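Emwood Book Circle Newsletter
September
Home / Newsletter / Collection Notes

Collection Notes: sleeves and the tabletop shelf

The sleeve check that began in the Sarıgül room is now complete for adult fiction. The catalog stands at 3,378 items after the summer withdrawals. Children's books and oversize are on a separate schedule and are not covered in this note.

Paperbacks in regular circulation get a clear plastic sleeve on intake. The current stock is Namia, 40 microns, in the two widths we used last year. The narrow width fits a standard paperback. The wide one fits most trade paperbacks, with a fold of surplus at the fore edge. Trim the surplus before taping. A fold left in place catches on the neighboring book whenever either one is pulled from a full row, and after a few months the corner of the sleeve begins to lift.

Tape goes on the inside of the cover only. Several older sleeves were taped across the outside of the spine, and the adhesive has yellowed over the author's name. These are being replaced as they come back. Please don't peel them at home. The ink on some of the bright covers comes away with the tape, pinks and reds in particular.

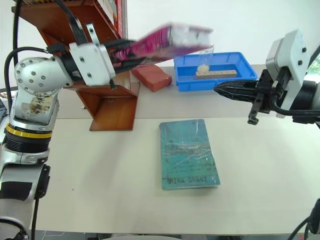
Members have asked how much glare is acceptable. A gloss sleeve will always show streaks under the ceiling lights, and that is no reason to return a book for re-covering. The following are: a split along the spine, an open end, grit trapped between sleeve and cover, or a sleeve so tight that the front cover bows when the book lies flat. The last fault is the most common. It comes from pulling the film taut with the book closed. Close the book, mark the fold, open the book, then fit the second flap with the cover hanging free.

Matte film was tried on a small batch from Ashraful Pramanik's history shelf. It cuts the glare and hides fingerprints, but the cover colors go gray and the title is harder to read from a standing position. We will stay with gloss for fiction.

Shelving on the table

The wooden tabletop shelf takes its books at an angle. Books lean back against the support, so the row stays up without bookends when it is full. When it is half full, the last book slides. Keep the row closed up toward one end and put the thickest book last. Spines face out, titles running top to bottom, lower edges seated on the shelf board. A sleeved book slides more readily than a bare one, so push it all the way in and check that it has stopped moving before letting go.

Returns are laid flat on the table first and looked over before they go up. Stack them with the larger book underneath. Offset the upper one enough that both can be identified without lifting, and keep the pile short - sleeved covers slip on each other, and a tall pile ends up on the floor.
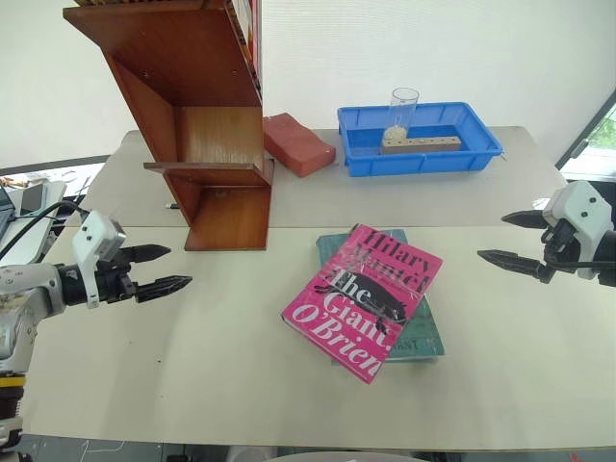
Hilary Mantel is filed under M with the rest of the fiction, including the historical novels. "The Giant, O'Brien" takes its place by the first main word of the title, so it goes under G and the article is ignored. The comma and the apostrophe are ignored as well. The Estar catalog sorts it correctly if the article is entered in its own field. If the article is typed into the title line, the record drops to T, and the book is reported missing at the next check. Two records were corrected for this reason in the last round.

For those doing the checking, the order of work is unchanged. Read the spine label against the list, open the book to confirm the number inside, run a thumb along both edges of the sleeve, then shelve. Books that fail go spine up in the tray at the end of the table with a slip at the title page. Write the fault on the slip. "Damaged" is not enough - the person at the cutting mat needs to know which edge to look at.

Cleaning is done with a dry microfiber cloth. A barely damp cloth is allowed on the outside of a sealed sleeve for sticky marks. No spray of any kind near an open end, where liquid is drawn under the film and stays there. Dust on the shelf itself should be wiped off before books go back, working into the angle where the board meets the support.

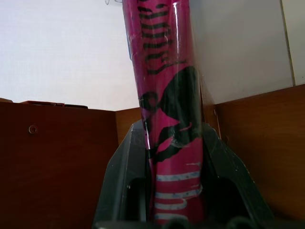
Clear plastic over a magenta design, with a bright highlight and crinkled reflections.

Wrinkles of the fine, scattered kind can usually be left alone. Pressing overnight under a flat board will settle some of them. Heat is not recommended with this film.

The next roll of the wide sleeve is on order. Until it arrives, cover narrow books only and leave trade paperbacks on the lower shelf in the Sarıgül room. The cutting mat is free on Friday from 2 p.m. Bring your own blade handle if you have one; spare blades are in the drawer with the spine labels.

Filed under: Collection Notes, Book Care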